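Two new arms on the packing line at Dogar, and the bottles are winning (for now)

I got a tour of the Dogar packing shed in Morulham this month, mostly because my neighbour works there and was sick of me asking about it over the fence. If you've driven past on the Clolton road you'll know the place, it's the long low building with the bad parking. They fill bags with mixed cleaning products for holiday lets and small offices, a bit of washing-up liquid, something for the floors, something for the bathroom, and off it goes on the van. It's not glamorous but 28 people work there and I'd guess half of Morulham has done a summer on the line at some point. I did one myself, badly.

So when word went round in September that robots were coming in, people were jumpy. I would have been too! My first question when I got through the door was the rude one, and Makis Katsaros, who runs the shift, answered it before I'd got my coat off. No jobs are going this year. He has that in writing from the owners and it's pinned up by the kettle, where I read it twice. Next year isn't on the sheet, and he didn't pretend it was.

What they've bought into is a trial with a firm called Varnisex, which supplies the arms and the software and sends somebody over when things go wrong. There are 2 cells at the moment. Each one has a pair of arms in it, and the job they're learning is the dull one at the front of the line, where a heap of mismatched bottles has to be picked out and put into bags in the right combination. People have always done that by hand, standing up, and if you ask anyone who's done it for more than a year they'll show you which wrist hurts.

I thought it would all be very sleek and white and hospital-like. The cell I spent most of my time beside has swirly wallpaper in it, mint and mauve and grey with thick black outlines, like something from a seaside café. I loved it. My neighbour says it gives her a headache by dinner time.
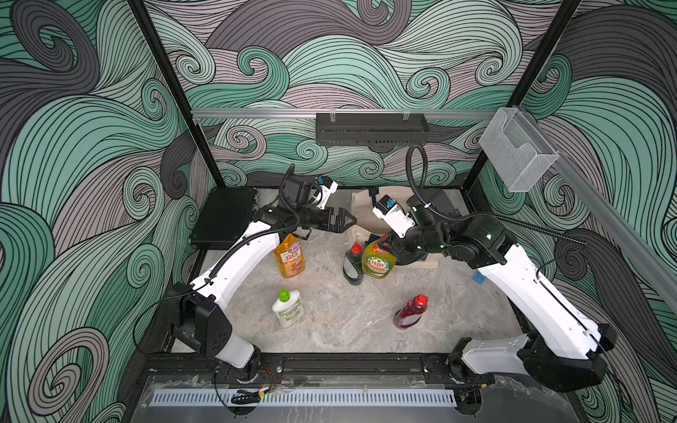 Words and picture from our Morulham correspondent
Filed under: Work, Local business

The thing that surprised me is how much of the bother comes down to the bottles. You or I would grab a bottle of Fairy without a thought, whether it was standing up or lying on its side or wedged against its neighbour. The arms have little two-fingered grippers and a camera at each wrist, and every new shape is a fresh puzzle to them. The see-through ones are a particular pain, Makis told me, and a red one that's tipped over can hold things up while a queue builds behind it. Labels in different alphabets don't bother it at all, which is more than can be said for me.

A good packer does 100 bags an hour on the manual bench when the mix is simple. The cells are nowhere near that, and Makis wouldn't give me their number because he says it changes every time Varnisex touches the software. He did say he'd stopped watching it over his shoulder, which he took as progress of a kind.

The bit I was really after was what it's like for the people, and there I got a proper mixture. Everyone who works the front of the line now does part of the shift at a cell and part on the bench. At the cell you set out the bottles, keep an eye on things, and press pause if something's about to end up on the floor. You also fill in a sheet saying what went wrong. My neighbour likes the sitting down (there are stools now, there were never stools in my day) and she likes that her complaints get read by somebody. A couple of things she'd written on the sheet had been changed by the next visit, and she was dead chuffed about that.

She doesn't like the quiet. On the bench you're elbow to elbow and you talk all morning, and I remember that being the only good thing about it. At the cell you're on your own with a machine that needs watching. Another woman told me she gets more tired from it than she ever did from packing, a different sort of tired, more like after a long drive. She'd asked for shorter turns and got them, so it's two hours at most now and then you swap back.

One of the older lads wouldn't go near it to begin with. He's still not keen, and he told me so at length in the canteen. His worry is pay. Watching a cell is on the same rate as packing, but packers used to be able to earn a bit extra on a fast morning and you can't do that if you're on a stool. That seemed like a fair point to me, and when I put it to Makis he agreed it was a fair point. They're topping people up to their old average while the trial runs. After that it has to be talked about, and I'd say that's the conversation everyone in the building is waiting for.

There's the training as well. Varnisex has been showing some of the line staff how to set up a new product, so it doesn't always have to be their own person driving over. Makis would like that to turn into a proper job with a proper grade. I asked if the owners felt the same and he laughed and offered me a biscuit.

I had a go at setting out the bottles myself before I left. I lined them up beautifully, all the labels facing front like in a shop, and was told very kindly to mess them up again, as the whole idea is for the arms to cope with a jumble. So I did! It took me back.

The trial carries on through the winter, and Dogar says staff will hear about the pay question before any more cells are ordered. If you work there, or at one of the other sheds out towards Clolton where I hear they're looking at something similar, I'd like to know how you're finding it. You can leave a note for me at the paper shop and I won't use your name unless you want me to.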